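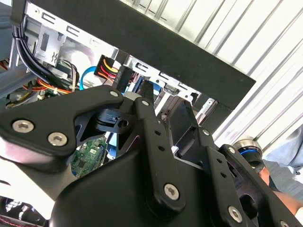
## 4. Teaching the planner what not to touch

Semby builds a collision map from the wrist camera and plans a path through whatever space it believes is free. Treat that belief with suspicion. It copes well enough with flat panels and large brackets. Cables are another matter, and a cable the map has missed is one the planner will happily drive through.

Finish section 3 (wrist camera calibration) before you start.

1. Open the Nalero console and load the `case-interior` profile. The default profile is meant for bench tops and will give you far too much free space.
2. Set **Approach speed** to 8 mm/s. The console offers an automatic setting. Leave it off.
3. Jog the gripper to the mouth of the case and press **Capture**. Take at least 6 views, changing the wrist angle between them.
4. Open **Map > Layers** and compare the solid layer with the live picture. Look hardest at bare metal, where reflections tend to leave holes in the map.
5. Draw a keep-out box by hand over every cable run and connector. Make the boxes bigger than seems sensible.
6. Select **Plan**, then **Preview**. Step through the path to the end - the summary line only tells you that a path was found.
7. Run the path once with the gripper empty and one hand near the stop button.

> **Caution:** Keep hands and sleeves out of the case while a path is running. Semby doesn't track people. The "obstacle changed" warning is a comparison between two maps and may come too late to be of any use.

**Note on the confidence score.** Preview shows a figure out of 100. We have had a 79 on a path that went straight through a ribbon cable, and a 46 on one that was perfectly fine. It seems to measure how well the views agree with each other, so six views with the same blind spot will score nicely. Don't use it to decide whether to run.

**Note on the gripper model.** The planner uses the shape stored in `tool.yaml`. If you have fitted different fingers or side plates, update the file and restart Semby. Reloading the profile isn't enough, whatever the pop-up says.

If Plan fails with `NO_ENTRY`, shrink one keep-out box at a time and repeat from step 6. Don't switch to the default profile to get round it.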